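Two arms, shared floor – what min gap do you use in sim?

rultuvia_rat
Posted April 2021

Writing up house rules for two-arm sim work, need a sanity check. Right now our draft says 300 mm between any two links unless the task calls for contact. Thongchai thinks thats way too loose for the real cell, I think its too tight for sim. Also no rule at all on wrist camera views, and I want one. Proposal: before a run gets signed off, somebody looks at the wrist view with the gripper open and the other arm in it. Not just the collision log.

Wrist view, marble floor, fingers open, second arm in view in two of them:

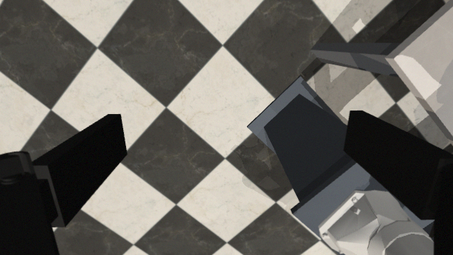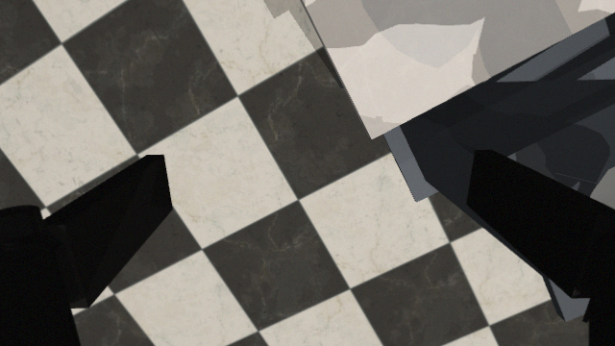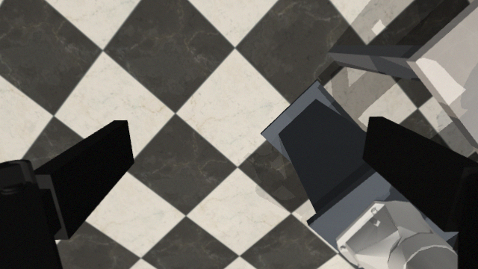 Ketsara Pongsiri: disagree with the fixed number. A flat 300 makes no sense at low speed. We scale it – slow moves get less, fast moves get more, and the planner stops if it can't keep it. One number for everything and people just switch the check off. Seen it at Bemex, twice.

rultuvia_rat
ok but who sets the speed bands? If every team picks its own we're back where we started. I'd take a dumb number everyone follows.

stoledo
Dumb number +1. We had bands. Eight of them. No one could say which one was active without opening the config. Dropped to one limit last November and reviews got a lot shorter.

Ketsara Pongsiri
Eight is silly, sure. Two would do it. Slow and not slow.

brotau_dev
Different point – your collision meshes. Are the visual mesh and the collision mesh the same version? Half the close calls we chase are the collision hull being fatter than what gets drawn. Put that in the rules before any distance. Gap measured on collision geometry, always, and write the mesh version in the run header.

rultuvia_rat
good one, adding. We do log the version but not in the header, its in a seperate file that gets lost.

stoledo
Also please please don't let sim sign-off count as cell sign-off. Different form, different person. Our cell form has its own stop test and that stays no matter how many clean runs you've got.

rultuvia_rat
agreed, thats already in. 2000 clean runs in sim gets you a slot in the cell, nothing else.

brotau_dev
2000 is a lot for a small change. We do 400 if only the task script moved, full set if anything on the arms or grippers did.

Ketsara Pongsiri
400 is fine if the seeds differ. Ask to see the seeds. People rerun the same one.

rultuvia_rat
ok draft 2: one limit plus a slow mode, gap on collision mesh, version in header, wrist view check by someone who didn't write the script, 400 / 2000 split with seeds listed. Nantana has the doc, will post the link once she's fixed the numbering. Still open: who owns the slow mode cutoff. I say the cell lead.

stoledo
cell lead, yes. Not the script author.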